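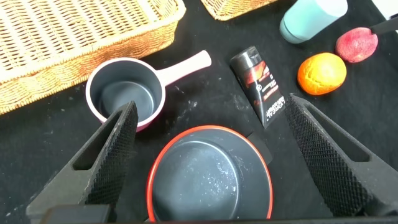
Taking a group to the robot demo at the Cutow open day, is it worth it?

Posted by Siebe Segers in Days Out and Visits

I help run a club for retired people and we are looking at the open day in October. The programme lists a robot demonstration in the Aerts building called "Table clearing with two arms". It gives a start time of 2 pm and nothing else. Has anyone been to one of these? I would like to know how long it lasts, whether you can see anything from the back, and whether it is suitable for people who know nothing about robots. We would be 30 people, two of them in wheelchairs. I rang the number on the leaflet and got a recorded message. Also, is the walk from the car park a long one? The map is not to scale.

Tülin Öztürkmen

I went last year with my sister and then again in spring when they did a smaller one for schools. The talk takes half an hour and the robot is running for most of it. There is a table with a black cloth, two wicker baskets at the back and a mixture of kitchen things, play food and bathroom bits in front. The job is to get things off the table and into the baskets. They explain at the start that each arm has its own gripper with two fingers, and that there are cameras on the grippers as well as one higher up. You get shown the views from these.

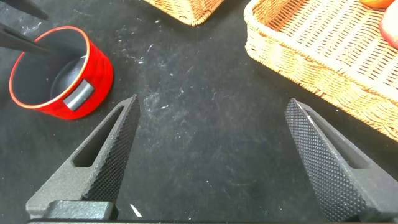 One gripper open over the cloth, with the tip of another reaching over the red container.

What I found useful was the part about why they mix the objects. A lemon and a mug have to be held differently, and a tube of face wash stood on its cap is easy to knock over. The man giving the talk went through this in ordinary words and took questions as he went along. My sister asked why the finger pads have a pattern on them and he said it was for grip, the same idea as the tread on a shoe.

It is slow. If your group expects something like a car factory they will be disappointed, so I would tell them beforehand. The arms stop and start, and there are pauses while the staff talk or put things back. 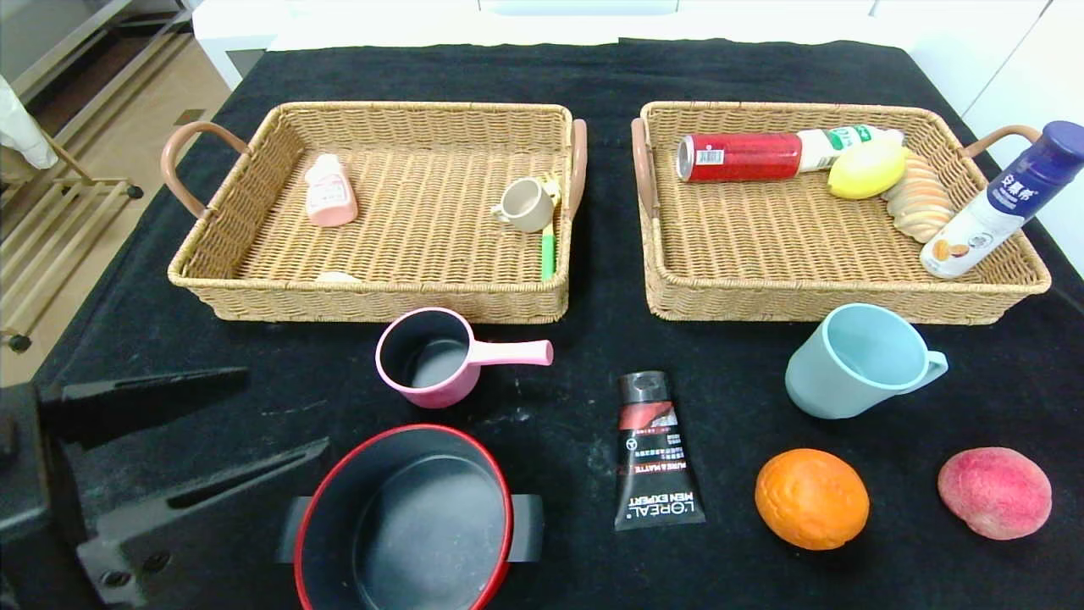 The table from higher up, baskets at the back and the pot with the red rim at the front.

For seeing, get there early. The seats are all on one level and from the fourth row I could only see the tops of the baskets, so I watched the screen. Wheelchairs went at the front on the left when I was there. For 30 people you need to book as a group, and the form is on the Borkance page under "visits", not on the open day page. They sent me a booking number (mine was 538) and asked for it at the door, so print the email.

The car park is 5 minutes on foot, flat, with one kerb by the bike racks. There are toilets on the ground floor. The café had run out of sandwiches by one o'clock.

dastix_fan752

its ok. bit warm in the room. we left before the end to get the bus

Siebe Segers

Thank you both. I have found the form now and asked for the front left for the wheelchairs. Tülin, do you remember if the speaker used a microphone? Several of our members wear hearing aids.

Tülin Öztürkmen

Yes, he had a clip-on one. I don't know about a hearing loop. There is a box for access needs near the bottom of the form, so put it in there and they should write back to you.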